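Cutico opens kitchenware lending library in former Letus showroom

A lending library for kitchen and table things opens to the public this March in the old Letus showroom, run by the homewares group Cutico. Members can borrow plates, bowls, colanders, serving pieces and small appliances for up to three weeks at a time.

The library holds 3,808 items. Of those, 2,000 came from the closing stock of Entili, the tableware shop that traded next door until last winter. The rest were donated by households in the district or bought second-hand.

"People move into a flat with one saucepan and a fork," said Augustina Frimpong, who manages the library for Cutico. "Others have a cupboard they can't close. We wanted a counter where the two could meet."

Membership is free for the first year. Borrowers need proof of address and can take home up to 12 items on one card. Everything is washed and checked on return, and chipped pieces are taken out of circulation. Glassware is not lent at present - the library hopes to add it once proper racking has been installed.

A trial run over the spring signed up 519 members. The most requested items were large serving plates, followed by colanders and slow cookers. Several members asked for a children's section, and the library has added play food and small, light tableware for playgroups and home daycares.

The children's sets are put together by colour and borrowed as a lot. Each set is packed in a lidded tub supplied by Culto, with a list taped inside the lid.

The library is open from 10 am to 6 pm, with a later close at 8 pm once a week. Returns can be left at the side door at any time the building is open. Donations of clean, working kitchen items are welcome at the front counter. Knives and pressure cookers cannot be accepted.

Enquiries about group borrowing should be made at the counter or through the Cutico office.

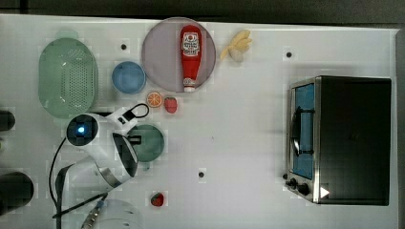
Play food can be borrowed with real tableware or by itself. Playgroups looking for a mix of colours on the table can ask for pieces like the pale green colander, the light blue bowl and the lavender-grey plate, with bananas, strawberries and an orange slice to go with them. Requests for particular colours should be made two days ahead.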